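Two arms on the tray bench at Handthorpe – six months in
Workplace & Automation > Food service > Share your setup

prepline_kit
Posted Sat 27 February

Some of you asked after my last thread how it's going with the arms, so I'm finally writing it up. I work at Handthorpe, a contract kitchen. We send out 300 meal trays on a normal day, most of them to clinics and a couple of office buildings over in Trallow. I've been on the line there a long time, and since September half my shift has been on the trial bench, where two arms are learning the setting-out job: plates out of the rack, fruit onto plates, bowls where bowls go.

I love it. I did not expect to! I signed up for the bench because it had a chair. Now I'm the one staying ten minutes late to see if it can get a plate out of the rack cleanly.

The bench is papered and taped into squares. The squares are for us as much as anything, so that when one of us says "bowl, far row, middle" the next person sets it in the same spot and we're all comparing the same run. Tray of slices on one side, dish rack on the other, an arm for each.
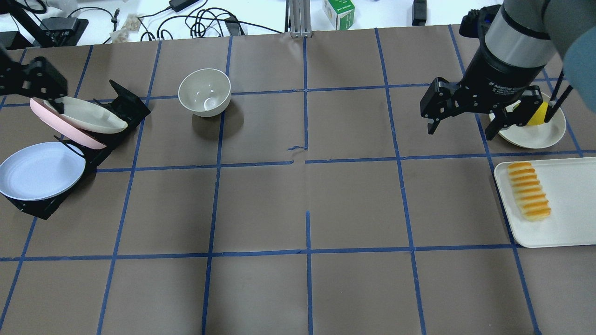

What changed for the people on the line

Setting up is now a skill. Before, you grabbed a stack and went. On the bench you have to think about where a plate sits and which way it leans, because a plate that's fine for your hand can be a rotten angle for a gripper. I've started racking plates better at home, which my family finds hilarious.

We talk more. On the old line you had your head down and the fans going. Now there are usually two of us, one resetting and one writing down what went wrong, and we argue about it (nicely) all morning.

My wrists. Setting out by hand is the same little twist over and over, and I had a brace in my locker for years. I haven't worn it on a bench day yet.

What hasn't changed: hours, pay grade, and who mops.

Ask me anything, I'll be on and off all weekend.

dockside_lou
Glad it's going well for you, I mean that. But I've been through one of these. We had 40 people on our packing floor when the first machine came in, and everybody on it was told the job would just get more interesting. It did get more interesting, for the ones who were left. What did Handthorpe put in writing?

prepline_kit
Fair question. We've got a letter that says no positions go because of the bench for as long as the trial runs. It doesn't say a word about afterward, and yes, I've noticed.

tenpin
How fast is it compared to a person? Be straight with us.

prepline_kit
Slower! Much slower. I can set 40 trays while it's still being careful with a handful. Slices are the hard part. They overlap, so picking up the one on the end without dragging its neighbor along is a real job, and when a pick goes badly I'm the one straightening the row. What I like is watching the fingers come down from the gripper's own side, on the little monitor. You see how small the margin is.
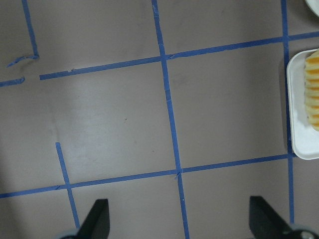
I've changed how I lay the row because of it. I leave a bit more room around the tray than I used to, and I square it up to the tape instead of just eyeballing it. My bench partner thinks I'm fussing and wants it messier, on the grounds that a real kitchen is messy. We're still at odds over that one.

galley_rat
Your partner is right. If you lay it out perfectly for the machine then you're doing the machine's job for it. We trialed a portioner from Gotera and it was beautiful until someone other than the trainer loaded it.

prepline_kit
Okay, but you start neat and then get messy on purpose, no? You don't teach a new hire during the lunch rush. We did a whole week of sloppy layouts last month and I'd say it was the most useful week so far, so maybe you and my partner both get a point.

soupline_9
Who decides what it practices? Is it engineers telling you, or do you get a say?

prepline_kit
Both, and it's my favorite part. The engineers are from Esfahani, and they have the controls and the final word on anything to do with the arms moving. But the running order for the day is ours. Somebody from the line writes up what to try, and it's based on what really slows us down on a shift. Whole fruit on a plate was our idea – it rolls, it's a pain for people too. So was putting the bowl off on its own so the arm has to travel for it.

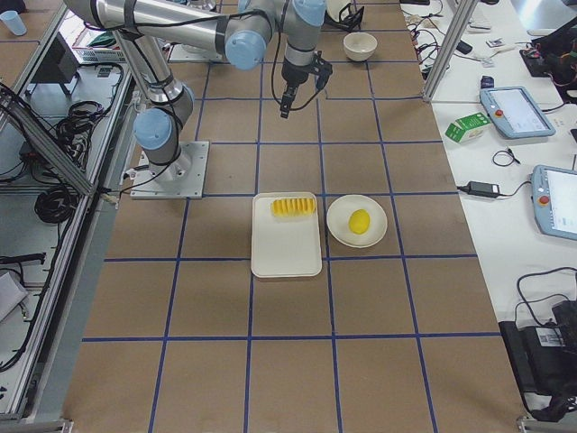 We also got them to agree that whoever is resetting can call a stop without giving a reason. I asked for it in the first week and I use it. If I don't like where my hands are going to be, I stop it and then I reach in. The engineers were good about it, and by now they'd rather we stop too often.

dockside_lou
The stop rule is a good one. Get that in writing as well. And I'd still ask what your title is. If you're writing the running order and logging faults, you're doing technician work on a line worker's grade.

prepline_kit
Yeah. You're not wrong, and I've been slow to bring it up because I'm having such a good time. My review is coming and I'll take the log with me. There are more than 100 pages of it in our handwriting, so it's not like they can say we stood around.

tenpin
Do the two arms work together or is it one at a time?

prepline_kit
We started with one at a time. Now it's mixed: some runs have one on the slices and the other over at the rack, and those are my favorites to watch. The rack is where I'd put my money for the first thing that makes it onto the real line. Plates are heavy when you lift them all day, and there isn't a soul in our kitchen who'd miss that part.

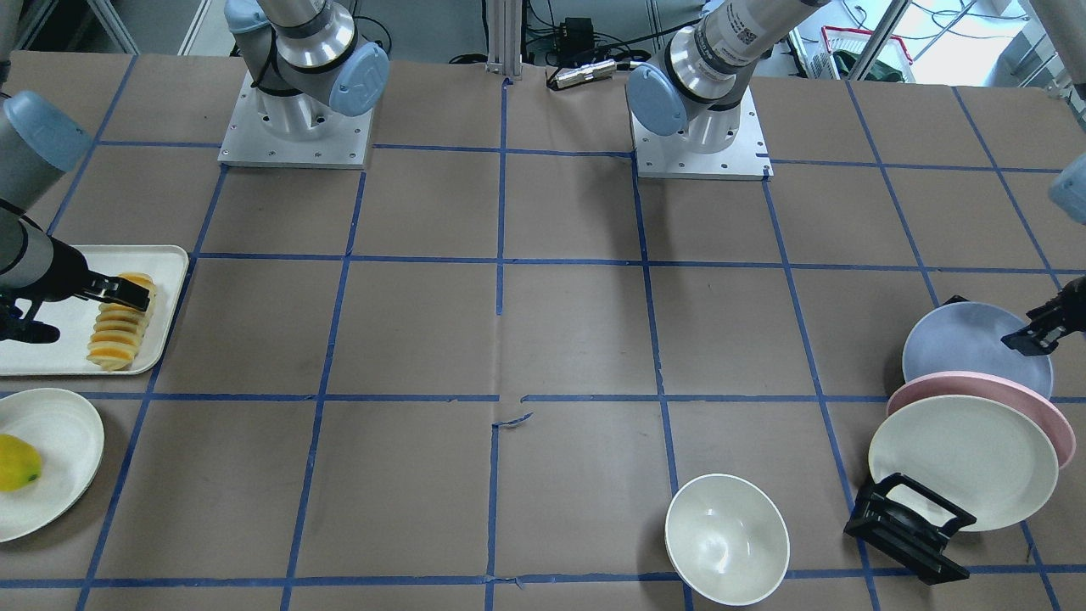

Fruit I'd keep with people for a good while yet. You look at a slice and you know if it's tired, and you turn it over or toss it. I've got no idea how you'd explain tired to an arm, though one of the younger ones on our crew is sure it can be done and has a bet going with me.

galley_rat
Whoever's holding the other side of that bet, I'm with them. Color alone gets you most of the way.

soupline_9
Disagree, color lies. I've thrown out plenty of pretty fruit.

dockside_lou
Keep posting these. I'm still going to nag about the letter.

prepline_kit
Nag away! I'm asking about the letter and the grade at the same meeting, and I'll report back in this thread. Next week on the bench is cups, by the way. If anyone has a nasty cup layout that always trips up new people, send it over and I'll put it on the running order.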